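Hand-held grippers or leader arm for clear glassware?

Posted in Teaching and Demonstration

Omlow
We are collecting demonstrations for a two-arm task: pick up a small glass cup, set it down next to another piece. So far we have 148 episodes from a leader arm setup. The trained policy reaches well but closes too early or beside the rim on most attempts. Would hand-held grippers give better data for the same hours, or is the problem the glass? Cameras are on the wrists, plus one overhead.

Mumerach
Both, probably. Over a leader arm you can't feel contact, so operators slow down and hover, and the policy learns to hover. We recorded 930 episodes by remote control and 1,690 with hand-held units on one tabletop task. The hand-held set trained better, and operators tired less.

Check these first:
Jaw opening logged at the same rate as pose.
Time offset between left and right units, measured again after every restart.
Marker faces clean and not blocked by the operator's wrist at the end of the reach.
Table color. Clear glass on white is hard for any wrist camera. Record part of the set on a dark mat.

Plirnis
just use more data, 148 is nothing

Tomar
More data won't fix a bad offset. Fix that, then vary where the glass starts. Keep the forearms low and let the jaws lead. Views from our sessions, one gripper-level and one overhead: 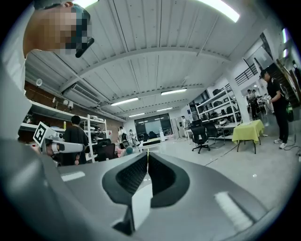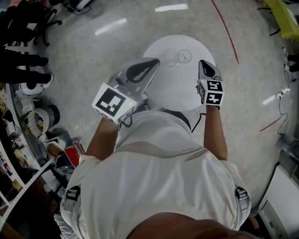
Omlow
Thanks. The offset was off by two frames on the left side, so the early closing may be partly that. I'll re-record on a dark mat and compare before buying anything.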